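Speaker notes, planner session (November)
Toivo Heiskanen

1. Open with the number
Leave 82 percent up on the screen and say nothing for a bit. It is the Skultska planner's success rate in simulation over 527 runs. Then ask what the checker counted as a success. Fingers closed, object between them, done. I don't think that is a grasp.
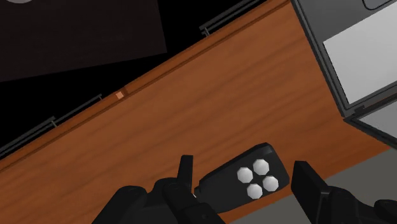 2. What the planner gets for free
Exact object poses, straight from the simulator. Tiina Nurmi swapped in poses from our own perception code and the rate dropped. Don't quote her figure, she is still rerunning it. Say that the paper draft mentions this once, in a footnote. 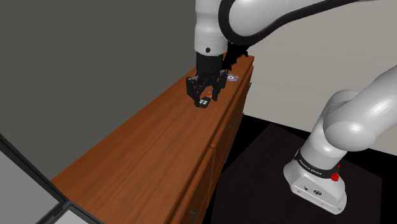

My complaint is with the collision checker. Omeck ships it with a padding value that somebody tuned by hand, and every result since then leans on it. Point to the small orange-red thing just behind the remote, partly hidden by the fingers. Ask the room whether the padding should cover it, and wait for two different answers.

3. What I would believe
Contact forces logged for every run. Noise on the poses. Failed plans kept in the total, which Oona asked for last spring and we still don't do.

If Siiri asks about real hardware: no results yet, move on.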